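Sikilo bench sorting arm: equipment page

Who should buy it, who shouldn't, and what it does to the job of the person at the next desk
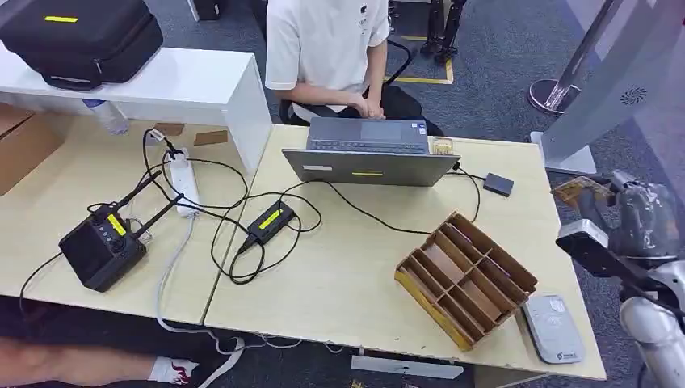 We have sold sorting equipment from our Rukstead unit for long enough to distrust most of what gets written about it, including some of what we used to write ourselves. The Sikilo is a single bench arm with a two-finger gripper and a camera module mounted on the arm. It picks up small solid parts and puts them into the slots of a tray. It does this at a modest pace and it needs a person within reach for a good part of the day. If you have been told by another supplier that an arm of this size will run a sorting bench by itself, ask to spend a full shift watching one.

What it is for

Small, hard, regular pieces that have to end up in separate compartments: wooden blocks, short offcuts, turned pegs, game pieces, sample chips, plain metal blanks. It copes with a tray set down at an angle, within reason. It copes less well with anything shiny, anything floppy and anything that rolls. Parts lying flat against one another are the commonest cause of a missed pick, and the usual cure is a hand that spreads them out.

It will not read a handwritten label. It will not notice that a batch is the wrong colour unless you have set it up to look for that, and plenty of faults that an experienced sorter would spot in passing will go straight into the tray.

What the person does

Most brochures go quiet at this point. The sorting work gets smaller and other work appears. Somebody fills the feed area, swaps trays, checks the laptop when the arm stops, decides whether the stop matters and starts it again. Somebody also has to teach it each new part, and that is slow, fiddly work done mostly sitting down. Reckon on 15 minutes for a simple block in a tray it already knows, and a good deal longer for a new tray.

At our customer in Bruvville, a maker of wooden teaching sets, the bench used to be two people sorting by hand. It is now one person looking after the arm and one moved to packing. The one who stayed says her wrists are better and her afternoons are duller. The one who moved asked to move back, and does a day at the bench on Saturday when the order book is full. We mention both because the first half of that story is the half that usually gets printed.

Pay is between you and your staff, but we will say that watching a machine for hours is tiring in its own way, and that people who are asked to teach the arm are doing skilled work. Some of the sites we visit have treated it as a rest job and handed it to whoever was free. Those are the sites that ring us most.

Speed, plainly

On our test bench the arm placed 317 blocks an hour into a slotted tray, over a full shift, with stops included. A practised person did more than that in the first hour and less in the last. Over a whole day they finished fairly close together. If your only reason for buying is to go faster, buy a better chair and a second tray first and see what that gets you.

Where the arm earns its money is on dull, steady runs of the same part, week in, week out. Some 3,000 pieces a week is about the point where our customers stop grumbling about the set-up time. Below that, the teaching eats whatever you saved.

What you need on the bench

A firm desk or two desks of the same height pushed together and fixed so they can't drift apart. Desks on castors are no good.

A laptop that is left alone. If it is also used for email and timesheets, the arm will be stopped by an update in the middle of a run sooner or later.

Enough sockets. People always allow for the arm and forget the laptop, the adapters and whatever else has gathered on the desk. Get the leads off the work surface and clipped down before the first run. The gripper is quite able to catch a loop of cable, and so is a sleeve.

A clear, marked area on the floor. Yellow tape is fine. The point is that everyone who walks through knows which side of the line the arm can reach, and that the person at the laptop has room to push a chair back.

Steady light. A window behind the tray gave us more bad picks than any other single thing.

Safety

The arm slows when it meets resistance. Do not treat that as permission to work inside its reach. A block held in the gripper can still pinch a finger against a partition. You must do your own risk assessment for your own bench, with the people who will sit at it, before the first live run. We can come and help, but we won't sign it for you.

The stop button belongs on the operator's side, within arm's length from the chair. We have found it fitted behind the feed box more than once.

Trays

The Sotomayor tray range fits without an adapter. You can use your own, and many people do, provided the slots are wider than the part by a finger's thickness and the partitions don't flex. Home-made trays in wood have done well for us. Thin card ones haven't.

In the crate

Arm and base, gripper, spare finger pads, arm-mounted camera module, power supply, stop button, cable clips, printed handbook. The laptop is not included. Weights and reach are on the data sheet, part no. 214, which we send on request.

Trying one

We would sooner lend than sell to a firm that isn't sure. A loan runs for a month and you pay carriage both ways. Please put the people who do the sorting now in charge of the trial, and ask them at the end whether they want to keep it. A fair number of arms come back to Rukstead after the month, and we wipe them down and lend them out again.

Before you ring, have a week's real figures for the bench to hand: how many pieces, how many different parts, and how often the parts change. If they change every day, we will probably talk you out of it.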